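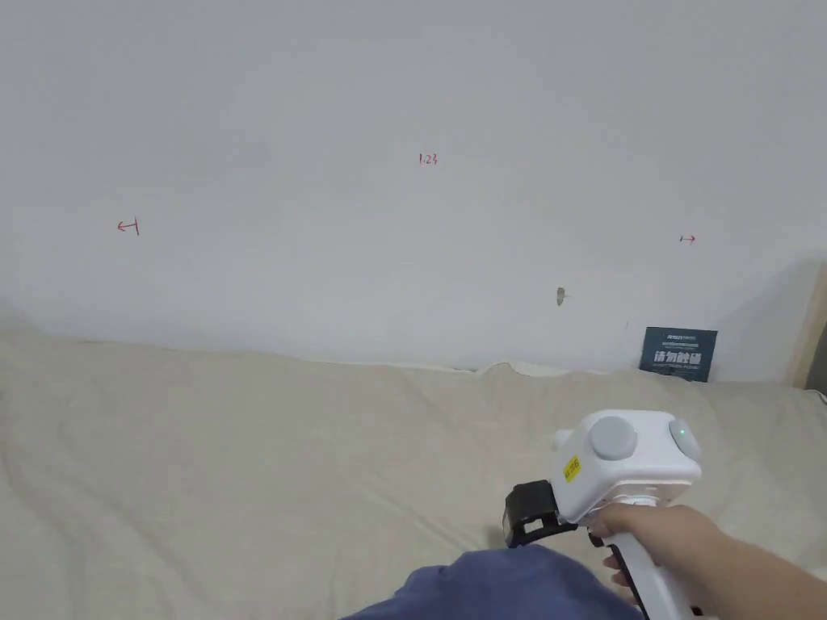
Measurements written on the wall above the bed, what takes them off?

Forum: Walls, Paint and Plaster

plisham_row
Posted 2022-04-25

We had a builder measure up the bedroom and he wrote on the wall instead of on paper. Thin red ink, small. There's a 1.23 up high and then an arrow at each end lower down, one pointing left and one pointing right, each with a short tick. I take it 1.23 is the width in meters between the ticks.

The wall is plain matte white. I don't know the brand of paint. The bed is right up against it with a cream cover on it, and I'd like to avoid dragging it out if I can.

There is also a small brownish gray patch lower down that looks like old filler. Might as well deal with that at the same time.

What do I use on the ink?

gray_lintel
Magic eraser, barely damp, light pressure. Took crayon off our hall wall in 10 seconds.

Renaud_fan
Please don't use a magic eraser on matte. It's a very fine abrasive and it will leave a shiny spot that shows every time the light comes in from the side. You'll trade a small red number for a big polished patch.

gray_lintel
Mine was matte and it didn't.

Renaud_fan
Then you had a scrubbable matte. OP doesn't know what's on the wall. Cheap contractor white burnishes if you look at it.

tackboard
Find out what the ink is first. Dab a bit of rubbing alcohol on a cotton swab and touch the end of one arrow. If the swab goes pink it's going to smear and you want to stop right there. Red is the worst color for bleeding through paint. I rolled 2 coats of white over a red marker line and it came up pink both times.

If it bleeds, spot prime with a stain blocker (shellac based, I use the Clasov one in the small can), let it dry, then paint.

plisham_row
Tried the swab on the right hand tick. Pink. Stopped.

So primer it is. Can I just prime the marks and touch up, or does the whole wall need doing?

tackboard
Prime the marks only, with a small artist's brush. Keep it tight to the lines. Then roll the full wall, corner to corner. Touching up an unknown white never matches.

gray_lintel
Whole wall for three marks seems like a lot. I'd touch up and see. Matte is forgiving, and if you can live with it you've saved a day.

Renaud_fan
Agree with tackboard on this one. And bare filler soaks up paint and dries a different shade, so that patch needs sanding and priming too. Sand it with 300 grit or whatever fine paper you have, wipe off the dust, prime, paint.

Brindidmont
Different question. Are you done with the measurement? If something is getting built to that width, leave the marks until it's in. We painted over ours and the fitter had to come back out to measure again. He charged for it.

plisham_row
It's for a headboard panel, not ordered yet. I have 1.23 written down but not how high the arrows are.

Brindidmont
Then measure that before you open the primer. Depending on how tall the panel is it may cover most of this anyway.

tackboard
Good point, but prime them even if they'll be behind the panel. You'll want that wall clean if the panel ever comes down. And pull the bed out. Primer does not wash out of a bed cover.

plisham_row
OK. Bed comes out, I'll write down the heights, and the painting waits until July when the panel is due.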